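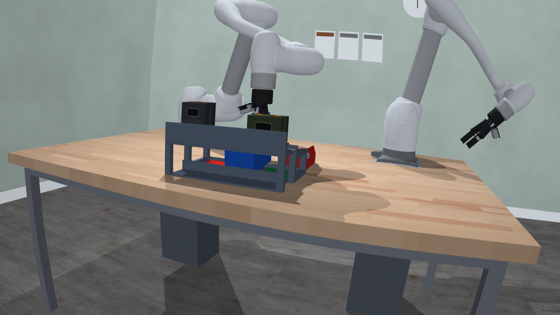
Mostafa El Ouafi writes that the Zedis laser would not come up to power on his first morning with it, and that the cause was the interlock plug, which he had pushed in but not turned. Please read section 3 through to the end before switching on.

3. Aligning the Zedis laser with the Gendness detector

You will need the laser head, its control box, the two steering mirrors, the iris pair, the detector and the viewing card. Everyone in the room must wear the goggles supplied, including people who are only watching.

CAUTION: The beam is invisible. Take off watches and rings, and never bring your eyes down to beam height.

3.1 Switching on

1. Check that the shutter lever on the laser head is at CLOSED.
2. Push the interlock plug into the back of the control box and turn it clockwise until it clicks.
3. Turn the key to STANDBY. The amber lamp comes on.
4. Leave the laser to warm up for 15 minutes. The power drifts during this time and any alignment will have to be done again.
5. Turn the key to ON. The amber lamp goes out and the green lamp comes on.

Note: If both lamps flash, the interlock circuit is open. Check the plug first, then the door switch.

3.2 Setting the beam path

1. Set both irises to the same height and close them to their smallest opening.
2. Turn the power dial to its lowest setting and open the shutter.
3. Hold the viewing card behind the first iris. Adjust mirror 1 until the spot is centred.
4. Move the card behind the second iris and adjust mirror 2 in the same way.
5. Go back to the first iris. The spot will have moved a little. Repeat steps 3 and 4 until it stays centred on both.
6. Close the shutter and tighten the mirror locks by hand. Do not use pliers.

3.3 Connecting the detector

1. With the shutter closed, place the detector 200 mm behind the second iris.
2. Connect the grey lead to the socket marked SIGNAL.
3. Start the Cù software and choose Pulse View.
4. Open the shutter. A row of evenly spaced peaks should appear.
5. Raise the power one step at a time. Stop at step 19, even though the dial goes further. The higher steps are for service use.

CAUTION: Do not unplug the signal lead while the shutter is open. This can damage the detector and is not covered by the Gririmley warranty.

Note: Uneven peaks usually mean a dirty mirror. Close the shutter, turn the key to OFF and clean the mirror as described in section 7.

3.4 Switching off

Close the shutter, turn the key to OFF and take it out. Leave the fan running until it stops by itself.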